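Soup Season at the Hurnlow Hall

7 November 2023

Well, the clocks have gone back, the leaves are all over the parking lot, and the first Soup Lunch of the season is behind us! I know I say this every year, but I had forgotten how much I missed it over the summer. There is something about walking in out of the wind and catching that smell of onions from the coat rack that makes me feel the year has properly turned, and I was grinning like a fool before I even had my scarf off.

For those of you who are new to Hurnlow (and I met several of you on the stairs, welcome, welcome), the lunch runs every other week until the spring. You come in, you sit wherever there is a chair, and you eat what we've made. There is a jar by the door if you'd like to put something in it and no one looks to see whether you did. Last season the jar came to $843 after we had paid for groceries, and all of it went to the new water heater, so if you have washed your hands in the downstairs bathroom lately and not yelped, you have the jar to thank.

We opened with two soups, as usual. The first was split pea with plenty of carrot, and the second was Ona Sepp's potato and leek, which she learned from her aunt in Wirnau and which I have been trying to copy at home for years without any luck at all. Ona swears there is no secret. I have stood right next to her while she made it, and I have used the same pot and the same brand of butter, and mine still comes out tasting like warm wallpaper paste. This time I did at least notice that she lets the leeks go for much longer than I would ever dare, on the lowest heat, with the lid on, and she doesn't stir them every two minutes the way I do. So I am going to try again with my hands in my pockets and will report back.

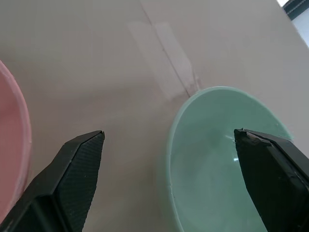 Reading time: 4 minutes

A word about bread, while I have you. We ran out before one o'clock, and I am sorry to the folks from Gadham who drove all that way and had to make do with crackers. The bakery on Ritchie Street has kindly agreed to hold back extra loaves for us, but somebody has to pick them up before ten, and my knees are not what they were on that hill. If you pass that way in the morning and have room in the back seat, please let me know. The loaves are already paid for — you would only need to give the name of the hall at the counter. And if you bake at home, please keep bringing yours! The rye with the caraway seeds was gone so fast that I only got the heel, and I am still thinking about it.

Several people asked whether we could do something without dairy, and the answer is yes, certainly. The pea soup has always been made without it, but I see now that we never wrote that down anywhere, which was silly of us. From now on there will be a card in front of each pot with everything that went in. If you have an allergy we ought to know about, you can tell whoever is ladling, or leave a note in the kitchen the week before and we will plan for it.

Then there is the matter of the squash. Back in August I said in this very newsletter that we would be glad of any extra garden produce, and my goodness, you people listened. We have butternut, we have acorn, we have a great knobbly blue thing that I can hardly lift and can't name. They are stacked in the cool room under the stage, and they'll keep a good while yet, but you should expect to see squash soup on the menu more than once before the new year. I am thinking of one batch with ginger and one with apple. If your family has a way of doing it that isn't too sweet, I would love to have the recipe, since my own always leans toward pie.

Recipes, by the way, are what I would most like for the little booklet. We have talked about putting one together for ages, and this winter I mean to get it done. Write yours out by hand if that is easier and I'll type it up. Please do say how big your pot is, because "one pot of water" has led me badly astray in the past. A line or two about where the recipe came from would be lovely too, even if it came off the back of a package.

The next lunch will be barley and mushroom, alongside a chicken noodle for the traditionalists. Doors open at half past eleven, and if you would like to come early and peel, the kitchen is warm and the coffee is on from nine. Bring your own peeler if you have a favorite. I certainly do, and I don't lend it out.

Comments

Marge T.: The knobbly blue one is a Hubbard! Drop it on the back step in a bag and it will split for you. Don't try it with a knife.

Pete from Gadham: Crackers were fine, no harm done. I can get the bread next time, I'm up early anyway.

Lindy: Could the pea soup recipe go in the booklet? My son had three helpings and he doesn't eat peas.

Contact: leave a note at the hall kitchen or in the newsletter box | © 2023 Hurnlow Hall Newsletter | Back to top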